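The Dress Was the Easy Part

18 May 2023

I bought my wedding dress in 25 minutes, including the time it took to find parking. I mention this because everyone I've told has looked a little let down on my behalf. There's supposed to be a day. There's supposed to be a robe and a small glass of something fizzy and a mother dabbing at her eyes, and I had a ham sandwich in my bag and a meter running.

The shop was Najjar, on the second floor above a place that fixes vacuum cleaners. I tried on four dresses. The first made me look like a lampshade in a nice hotel. The second was lovely and cost more than my car, which says as much about my car as it does about the dress. The third had a zipper that gave up at my ribs. The fourth was a plain ivory crepe with long sleeves and a low square back, and I put it on and thought, well, okay, there she is. No tears. I did do a kind of lunge to see if it would survive dancing, and it did.

So I figured I was done. Then came the accessories.

I had not understood that a dress is only the first payment on an outfit. The woman at Najjar asked me what I was doing "for the head," in the tone of a doctor asking how long I'd had the cough. I said I was planning to bring it. She laughed politely and wheeled over a rack of veils.

A quick guide to veils, from someone who has now worn 11 of them. The short ones that stop at the chin make you look like you're hiding from a bee. The elbow ones are fine, and that's all I can say about them. The fingertip ones are what most people picture when they picture a veil. Then you get into the long ones, which come with their own vocabulary and need a second person to walk behind you as staff. I tried a cathedral length and got it caught under the wheel of the rack, and we both had to stand there for a bit and be calm.

I went home with no veil. I also went home with a card for a place called Hevero, which does headpieces, and I made the mistake of looking it up in bed. It was one in the morning before I put the phone down. I had saved two combs, a crown of wax flowers and a thing made of feathers that I can only call a lid. My fiancé, asked for his opinion, said they all looked "pointy." He bought his suit during a lunch break and has not thought about it since.

The shoes were worse. We're getting married in July, outdoors, on the lawn at Nillanthorpe, and a lawn eats a heel. I wanted flats. Bridal flats, I've found, are ordinary flats that have been told they're special and have raised their price to match. I finally got a pair in a soft gold from Seven, the little shoe store by the train station that always seems to be closing down and never does. They aren't bridal at all. They were on the sale shelf next to some rain boots. I've been wearing them around the kitchen with thick socks to stretch them, and I've gotten a little tomato sauce on the left one, so that's broken in too.

Then there's the question of what to hold. People have strong feelings about this! You're meant to carry flowers, and I like flowers, but I've been to enough summer weddings to know what a hand-tied bunch looks like after an hour in the sun. A friend carried a lantern once. My cousin carried her dog. I'm still thinking about it. I've ruled out a parasol, as I can't be trusted with the spokes near anybody's grandmother, and I've ruled out a muff for reasons of month.

As things stand, I have a dress, shoes with sauce on them, and a comb from Hevero that I ordered in a weak moment and which may or may not be the pointiest one. The hem gets pinned in two weeks. I still need to find the right thing to wear under a low square back, and if you have had any luck there, please leave a comment, because the last one I tried let go while I was reaching for cereal.

I'll report back after the fitting. I'm bringing another sandwich.

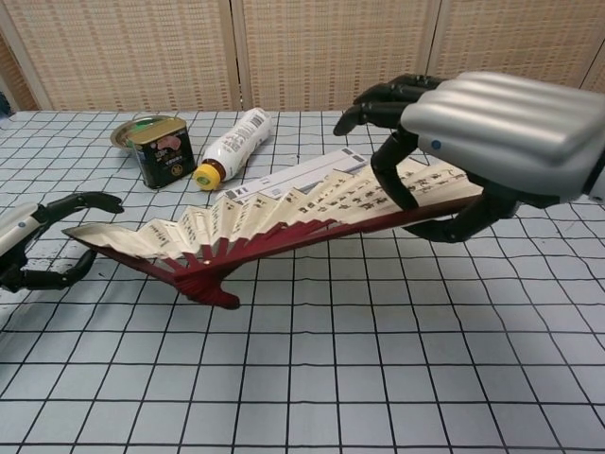
A folding fan with dark red ribs. Still on the maybe list for July.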